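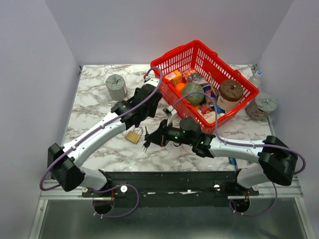 My son got his braces in August, and my daughter already had a retainer from the year before, so our bathroom shelf became a small dental store. These are the household tips we collected since then. I am not a dentist. If your own orthodontist says something different, do what he or she says.

## Cleaning a retainer at home

Use cool or lukewarm water. Hot water can bend the plastic, and then it does not sit correctly on the teeth anymore. My husband once put one in the dishwasher, top rack, and we had to pay for a new one.

For every day, a soft toothbrush and one drop of mild dish soap is enough. Do not use the whitening toothpaste. It has small grains in it which scratch the plastic, and the scratches hold the smell. Keep one separate brush only for this purpose, and mark the handle with a piece of tape.

Once a week we soak the retainers. Mix equal parts of white vinegar and cool water in a glass, 300 ml in total, and leave them in it for 20 minutes. Then brush lightly and rinse well. The vinegar taste stays a little if you rinse too quickly. Cleaning tablets also work and they smell nicer, but read the box first, because some are meant only for dentures.

If there are white hard spots, this is tartar. One more vinegar soak can soften them. Do not scrape with a knife or a pin. When the spots stay after 2 soaks, bring the retainer to the next appointment.

## Drying and storing

A wet retainer in a closed case starts to smell. Shake the water off, put it on a clean cloth, and close the case when it is dry. Wash the case too, with soap, every few days. I forgot the case for the whole first winter and I do not want to describe it.

Never wrap a retainer in a paper napkin. It goes to the trash with the napkin. Elli Saarinen from our street lost two this way in the same school year, so now her boys have a bright case tied with a string to the lunch bag.

Dogs love retainers. Keep the case in a cabinet or a drawer with a door that closes properly.

## Food for the week after tightening

The first days are sore, and the child is hungry and angry at the same time. What worked in our kitchen:

- Mashed potato with a lot of milk, made thinner than usual
- Oatmeal cooked the evening before and warmed again
- Scrambled eggs, taken off the heat while they are still soft
- Ripe banana, or pear cooked with a little cinnamon
- Soup with small noodles, blended if needed

Apples are fine later, but cut them in thin slices. Corn should be cut off the cob. Bread crust I cut away for the first few days, and I dry it in the oven for breadcrumbs. Popcorn, hard candy and caramel we simply do not buy now.

## Small things near the sink

Orthodontic wax becomes too soft in a warm bathroom. Keep it in the bedroom drawer. Before you put it on, dry the bracket with a bit of tissue, or the wax falls off during dinner.

Turmeric and curry can color the clear elastic ties yellow. We eat curry in the last days before the appointment, when the ties will be changed anyway.

For toothpaste stains on a dark towel, let it dry, brush off the crust, then dab with warm water and one drop of dish soap. Rubbing it wet makes the stain bigger.

Toothbrush cups collect gray slime at the bottom. Eetu Koskela wrote to me that he puts a folded piece of kitchen paper in the cup and changes it every second day. I tried this and I kept it.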